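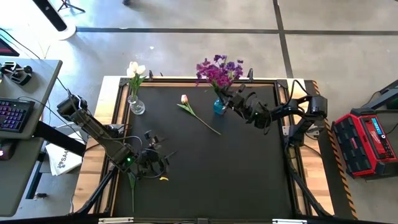 On 22 November 2018 a list member wrote:

> I can't see why we're still arguing about this. Kakitico is the first two-arm
> kit at a price a small shop could think about, the arms come ready to bolt
> on, and flowers are a far better test than the plastic blocks everybody
> else demos with. If it can put a tulip in a vase without snapping it, it can
> pack most of what we sell. Tukel are offering the three-month trial at
> 4,000 and they take it all back if we're not happy. What is there to lose?

4,000, for a start.

I don't object to the flowers. I agree they're harder than blocks and I was glad to see Tukel try them. My trouble is with how far you've run from "it can put a tulip in a vase" to "it can pack most of what we sell". A tulip has one long stem and you can get hold of it nearly anywhere along the length. Half our stock comes in bags that change shape when you touch them, and the rest is glass.

Look at where the right-hand gripper is, too: at the stems of the purple bunch, right down by a little blue vase. There isn't much room in there. A person doing that job would put a finger on the rim to steady it and not think about it. I asked Tukel what the kit does if the vase starts to tip and got a paragraph about "adaptive handling" and a link to the brochure. I asked again and got the brochure by post.

Then the tulips. The white ones are in a clear vase at one side and there's a pinkish one lying on the mat by itself. Fine, but who lays them out? If one of us has to set each stem down where the arms can reach it, we've bought a very dear way of doing the second half of a job. The price list has nothing on feeding stock in. Karam went through the same list for their own packing room and couldn't find it either.

Some things I'd want in writing before anybody signs:

How long one full arrangement takes, start to finish, with no edits to the video. The brochure says 31 stems an hour. On what flowers, and does that include the ones it drops?

Whether a person is driving it. I put this to the sales desk in March and they said the system "learns from skilled operators". That could mean anything from a program that has been taught once to somebody working the arms by hand all day. I've no quarrel with either, but they cost very different amounts to run and only one of them is what the front page promises.

What counts as "not happy". The trial terms give you 23 days to report a fault, and the trial runs for three months. I read that bit several times over.

Who pays for the bench. The rails and clamps in their setup look sensible to me, and I'd assumed they were part of the kit. According to the quote we had, the frame is an extra and so is fitting it. Ours would also have to go somewhere with clear floor round it, and those of you who've been in the back at Wanstead will know how likely that is.

On the good side, the arms look solid and I like that they mount on opposite sides, so both can get to the middle. I'd have put them next to each other and regretted it. If Tukel would bring a bench over for a day and let us hand it our own stock, in our own bags, I'd clear the space for it myself. I've asked for that as well. They say visits are for customers on the annual plan.

So I'd vote no for now, and I'd want to see the tipping vase question answered before I changed my mind. If anyone has had a Kakitico on their own premises, even for an afternoon, please post what it did, including the boring parts. I'd believe a paragraph from one of you over the whole brochure.

I've still got the paper copy if anybody wants it.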